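Speaker notes - Planning the second-year equipment budget
Session: Simulation first, hardware second
Speaker: Nisreen Saab, Durnora

Opening (keep under 4 minutes)

State the scope. The talk covers how we sized the second-year purchase for the Rilum project: one two-armed mobile unit, spare grippers, compute and floor space. It does not cover control software. Refer those questions to Kornél Győri, who has the slot after lunch.

Slide 2. The original request

The request from the lab was for two complete robots. The justification was one sentence long: parallel testing. Finance sent it back in July and asked for hours of use per unit. We did not have that number. Pause here, as most of the audience will have received the same question.

Slide 3. Where the hours go

We logged 190 hours of bench time on the existing unit. Explain the three categories: task runs, resets, and idle time waiting for a person. Resets were the largest. Buying a second robot doubles the reset work unless someone is hired to do it, and the request had no line for staff.

Slide 4. What moved to simulation

Household tasks with small objects near fixed fixtures went first. Reach and clearance can be checked in a rendered room before any furniture is bought. Bathrooms are a useful case for budgeting: a pedestal sink leaves little room for a wide base, and a physical mock-up needs a basin, a wall to mount things on and a door that opens.
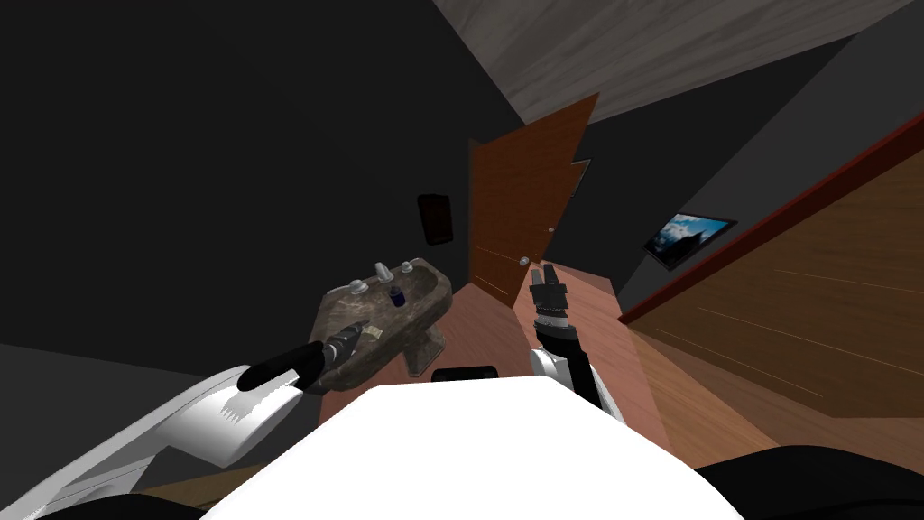
The mock-up quote from Naidu covered carpentry and fittings but left out removal. Ask for removal as a separate line. Ubaldo Colombo found the same gap in two earlier quotes, both for kitchens.

Slide 5. Compute

We budgeted 800 GPU hours for the first block and wrote the request so that unused hours carry over. Check this with your provider before you submit. Storage is a separate line - rendered video fills a disk faster than joint logs do.

Slide 6. Spares

Fingers and finger pads are consumables. Put them under operating costs, with no depreciation. The Serkumeck order came to 2,050 dollars for pads, fasteners and one complete gripper. Lead time on the gripper was the problem. Order it with the robot.

Slide 7. Revised request

One robot, one spare gripper, compute, and a part-time technician. Kyung-hwa Na prepared the comparison table on this slide. Read the bottom row only. The second robot is deferred, with a written trigger: it goes back into the plan when task runs exceed resets for a full quarter.

Likely questions

Does simulation replace the mock-up? No. It decides which mock-up to build first.

Why not lease? Imad Khasawneh priced a lease. The insurance terms excluded operation outside a fenced cell, so it was dropped.

Who owns the reset log? The technician, once hired. Until then it stays with the lab. Blank template is in the handout, page 4.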